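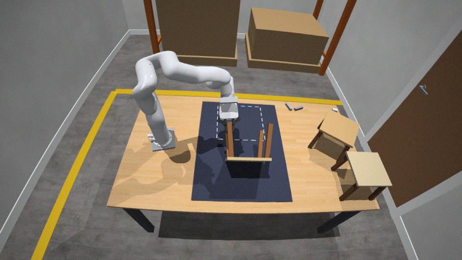 Tirkico Stool Handling Demo Set

1000 simulated runs of one arm moving a small wooden stool over a marked mat. Every run is rendered, so treat claims about real shop floors with care, ours included. Brota tried an early build and found the grasps too clean.

What you get
Joint and gripper logs for each run
17 starting layouts
Failed runs, kept and labeled (25 in all, too few in our view)

What you don't get
Real camera footage
Any promise that a policy trained on this will hold a real stool

Version 2, February 2019. Sold by Drukthorpe.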